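Home Notebook Instruments Data Burn log Contact

6 minute read

June 5, 2026

Fire weather bench, Pedalia ridge plots

What a morning. I've been waiting since April for the heather and gorse samples to tell us something the index didn't already say, and they have! Writing this up while it's fresh, because the oven is still ticking over and I can't do much until the second batch is out.

First the numbers. Live gorse from the upper ridge came in at 66 per cent moisture on dry weight. Live gorse from the Valtia side, same height band, same aspect as near as the map allows, also 66. I ran the sums again as I didn't believe it. The two slopes have had very different springs and I'd have put money on Valtia being damper. So much for my money.

Dead fine fuel is where they part company. Valtia litter is at 28 per cent, the ridge at 20. Neither of those will carry fire in a hurry, but the gap is a good one and it goes the way you'd expect from the wind. The ridge gets the easterly straight off the plain and the litter there is thin and open, so it gives up its water fast. Down at Valtia there's moss underneath and it holds on for ages.

Things to remember about the sampling, as I'll forget by next time:

- tins sealed on the hill, not back at the van. The lids on the older tins don't seat properly, tape them.
- the ridge samples were cut before the dew was fully off. I shook them, but I'd like a repeat at midday before anyone leans on that 20.
- no flowers or pods in the gorse tins. One Valtia tin had a few pods in and I picked them out before weighing.
- scales drifted a touch after warming up. Zeroed again between tins from then on.

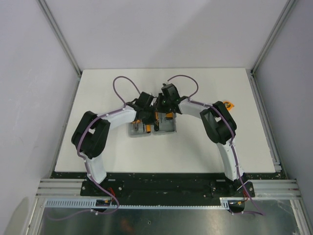 Now the bit I'm really pleased about, the Leka sticks. These are the little fuel moisture sensors we put out along the firebreak, pushed into a pine dowel and left lying just clear of the ground. The maker's curve is for a different timber and it reads wet at the low end, so I've been building our own from oven weights. With this batch added, the line finally looks like a line. The bend at the dry end that bothered me all through the winter has gone almost flat, and I think it was only ever the tape letting rain in at the cable end. Fresh dowels, proper heat-shrink, no bend. I did a small dance.

Still a couple of things I don't like. The stick nearest the gate jumps up every evening well before its neighbours do. It could be real, there's a dip there and cold air sits in it, but it could just as well be sheep. I want to swap it with the next one along and see whether the jump moves with the stick or stays with the place.

The other is the gap in the wind record. The mast logger on the ridge dropped out overnight and came back with the clock wrong, so the gusts need shifting before they go anywhere near the spread model. I've marked the stretch in the file and left the raw numbers alone. Please don't tidy them.

On the model - I fed the new moistures into Cinumix over lunch, using the old wind for now. With the ridge litter at 20 it won't sustain a surface fire at all, which matches common sense and matches what the test square did when we tried to light it in spring (sulked, smoked, went out). Drop the litter to what it might be after a dry spell, keep the gorse where it is, and the whole upper slope goes in the model, quickly, with the break holding only at the wide end. I find that fascinating. The live gorse hardly matters until the stuff underneath it is dry, and then it matters enormously. We've been saying so for years on a hunch and it's lovely to see it come out of our own samples.

Caution to self: the shrub fuel type in there was set up for taller, denser stands than ours. Flame lengths are probably on the high side. Ordering of the slopes I trust, the lengths I don't.

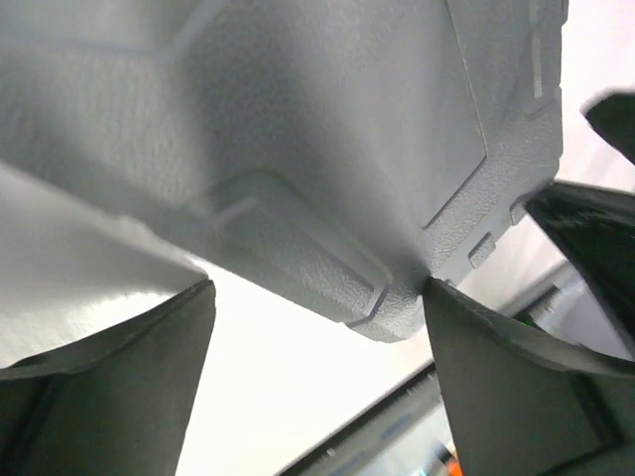
Leka wrote back after reading the draft of this to say that the jump at the gate stick shows up on their own trial lines too, wherever a stick lies in long grass, and that trimming a clear patch under it usually settles things. They also asked whether we'd weighed the dowels before putting them out. We had, for all but the spare, and I've sent the weights over.

So that's a shears job as well as a swap, but one change at a time or we'll never know which did it. Swap first.

To do:

- midday repeat on the ridge litter
- second batch out of the oven, weigh, dry again, weigh until it stops changing
- correct the mast clock and rerun Cinumix with the real gusts
- more heat-shrink
- ask Valtia about the key for the lower track

Contact | Copyright Pedalia Fire Weather Notebook | Back to top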